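Old computers, spring drop-off

Quick one before the long weekend. The drop-off for old computers is back, Thursday, March 29, 2018, at the Brareston depot on the Tosholm side, back gate. Last one was October and the line went out to the road, so come early if you can.

Towers, laptops, loose parts, all fine. Monitors too but only 2 per household this time. No TVs!! Printers, ask first.

Please wipe your drives beforehand. Lostex will shred them if you cant, 30 minutes wait, maybe more. Take out any discs, memory cards etc. Cables in a seperate bag, tied.
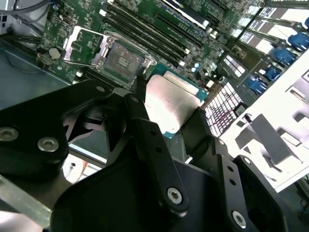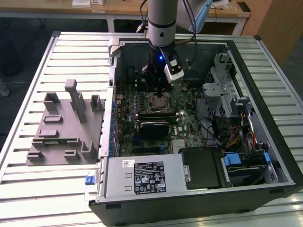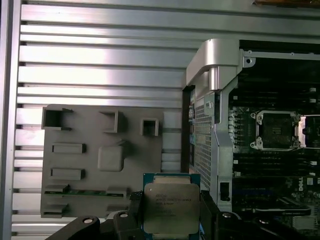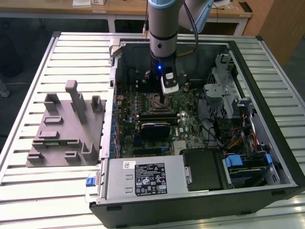 Processors and open desktop towers.

Working machines go to Laaksonen for resale, the rest gets stripped for metal. Over 20 towers came in with the side panel missing last time, still took them, but screws in a bag would be great. Batteries that look swollen: do NOT put in the bins, hand them over at the table.

No receipts unless you're a business. Parking on the left only, the right side is for the truck. Gate shuts at 2, sharp.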